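Why my gripper kept dropping cups, and what I do about it now

I've been meaning to write this one up since July, when I lost my third mug in a fortnight. If you've got any sort of gripper at home, whether it's on a little arm or the kind you squeeze by hand, you'll know the noise. A nice steady lift, a bit of a wobble, then smash, and you're under the table with the dustpan again.

Mine's a Hikholm, bought second-hand, and I do most of my tinkering at the kitchen table with whatever's in the cupboard. For ages I blamed the motor on the arm, then the software, and I very nearly sent off for a new control board from Takgate (70 quid plus postage!). What was wrong was much duller than that. The pads had gone greasy.

Think about where the things live. Mine sits next to the cooker half the week, and a fine film of cooking fat settles on everything in a kitchen, rubber included. You can't see it. Run a clean finger along the pad and if it slides, there's your trouble. It ought to drag and squeak a bit.

I wash mine with warm water and one drop of washing-up liquid, on an old toothbrush, going along the ridges and then across them. Rinse well and let the pads dry on a tea towel overnight. Please don't use white spirit - I did, once, and the rubber went shiny and hard and I had to buy a new pair. Spray polish is just as bad, and that goes for the table as well, because it drifts.

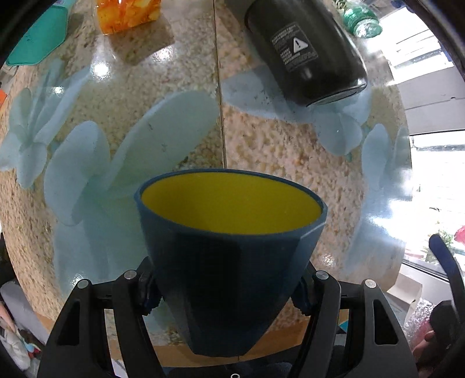

The other half of my problem was where I was taking hold. A cup that's narrow at the bottom and wide at the top wants to be held snugly, and if one finger touches before the other it'll tip before it lifts. I close the fingers slowly until both are touching, stop, and only then add the squeeze. With the arm that meant putting a short pause in the program, which took me five minutes and has saved me a lot of crockery.

Then there's the squeezing too hard, which is what I did next (of course). I'd turned the grip setting right up to make up for the greasy pads, and when I put them back clean I forgot to turn it down. The handle came off a jug and a bit of it went past my ear. So now I always set the grip to its lowest after cleaning and bring it up a notch at a time, and I wear my gardening goggles for anything made of glass or china. They look daft and I don't care.

A few more bits while I'm here:

Check the pivot screws. They work loose with all the opening and closing, and a loose one lets a finger twist sideways under load. A quarter turn is usually plenty. If you overdo it the fingers go stiff and start to judder.

Practise with plastic first, and fold a bath towel underneath. It sounds fussy but I've not swept up since.

Unplug the arm before you put your hand anywhere near the fingers. I know, I know. I had mine wake up with my thumb in it after a power cut, and it let go only when I pulled the plug. The nail was black for weeks. There's a switched extension lead within reach of my chair now and everything runs off that.

And keep a notebook. I write down what I changed and when, even if it's only "cleaned pads". If I'd had that in the summer I'd have spotted that the drops always came after a weekend of frying.

Next job is the squeak in the left-hand finger. I've tried a dab of silicone grease from Dondelow on the joint, well away from the pads, and so far so good.

109 shares | 12 comments

You might also like
Getting limescale off a kettle without the vinegar smell
Sticky drawers and what to rub on the runners
My robot vacuum and the fringed rug
Sharpening kitchen scissors

Contact | Copyright Ashour Home Notes | Back to top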